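Back in stock as of April. Same can, same oil, new lid (the old one leaked in shipping, sorry to everybody who got a sticky box).

# Loltgate Bench & Block Oil, 700 ml

Penetrating oil for solid wood tops. Butcher block, workbenches, desks, shelves, kitchen islands. Wipes on with a rag, soaks in, leaves a low satin look that you can touch up whenever. No stain in it. It does warm the color a bit, pale woods more than dark ones, so do a test patch underneath first.

Made for Onenex by the same small plant that does our Ido paste wax. Thinner than most hardware store oils and it smells like nuts and a little orange. Smell hangs on for a day or so, gone after that unless the room is really closed up.

What it's good for:

- new, unfinished tops
- old oiled tops that went gray and thirsty
- cut ends and edges, they drink the most
- underside of a top (please do the underside)

What it's no good for: anything with varnish or poly still on it. Oil just sits there and goes gummy. Sand back to bare wood or pick another product. Also not for decks. We get asked every spring. 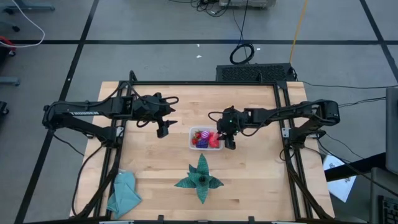

## How to put it on

1. Sand. Start wherever you need to, finish at 200 grit or close. Finer than that and the wood closes up, oil doesnt go in as well.
2. Vacuum, then wipe with a dry cloth. Tack cloth is fine. Get the dust out of the seams between planks, it turns to paste otherwise.
3. Shake the can. Pour a puddle, push it around with a rag. Go with the grain when you can, though at this stage it hardly matters.
4. Leave it 15 minutes. Dull spots get more oil. Shiny spots get left alone.
5. Wipe it ALL off. Really lean on it. Clean rag, then another clean rag. Anything still wet on top will dry tacky.
6. Wait 6 hours before the next coat. Longer if it's cold or damp.
7. Flip and do the underside, same number of coats. A top that's sealed on one side only can cup.

Three coats for a new top, one for a refresh. Light use the next day, but keep wet things and heavy stuff off it for a week.

**Rags:** oily rags can heat up and catch fire by themselves. Lay them flat outside to dry or drop them in a bucket of water. Do not ball them up in the trash. It's on the can, it's on the box, we're putting it here too.

## Coverage

One can does a normal kitchen island with three coats and leaves some over for touch-ups. Depends on the wood. Dry old maple will surprise you. If you're doing a long bench plus shelves get the 4-pack, cheaper per can and the cans keep fine unopened.

Once it's open, squeeze out some air or move what's left into a smaller jar. A skin on top is OK, just lift it off. If the whole thing has turned to jelly it's done.

## Plants, cups and other ring makers

Oil slows water down, doesn't stop it. A wet pot base left on an oiled top all weekend will leave a ring, and iron feet on oak will leave a black one. Use a saucer or a cork mat under anything you water. Move it now and then so the color underneath keeps up with the rest of the top.

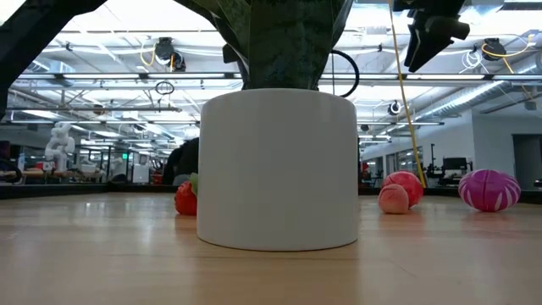 **Can I get a white water ring out without redoing the whole top?**

Most of the time you can. Rub the spot with a fine pad and a little oil, go with the grain, feather it out past the ring, then wipe dry. Black rings go deeper and usually need sanding.

**Does it work over the Ido wax?**

Not well. Wax goes last. If the top's already waxed, clean it off with mineral spirits, let it dry, then oil.

**Is it OK for cutting boards?**

We sell it for tops and benches. For boards you cut on every day use the Mendes board oil, comes in the small bottle, different recipe and it never really hardens. Lots of people buy both.

**Mine is still sticky after two days.**

Too much left on. Wet a rag with fresh oil, scrub the sticky area, wipe off hard right away. If that doesn't shift it, mineral spirits and start that spot over.

## Care after

Damp cloth, dry cloth, done. No spray cleaners with bleach or ammonia. Dish soap in warm water for grease, wring the cloth out well. Re-oil when water stops beading or when the top starts to look chalky, twice a year for a busy kitchen, less for a desk.

Square tops and small ones move less than long ones but leave a bit of slack in the screw holes anyway. Slotted brackets or oversize holes with washers. Wood needs to shift with the seasons and it will win against a tight screw.
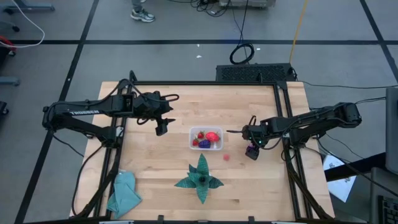 *Square wooden top, light butcher-block grain.*

## Details

| | |
|---|---|
| Size | 700 ml can |
| Sheen | low satin |
| Color | clear, warms slightly |
| Recoat | 6 hours |
| Cleanup | mineral spirits |
| Sold as | single can or 4-pack |

Ships ground only becuase of the solvent rules, no air, so no overnight option. Orders in by noon go out same day. Dented cans: send us a picture before you open it and we'll swap it.

Pads and rags not included. Ido wax and Mendes board oil have their own pages.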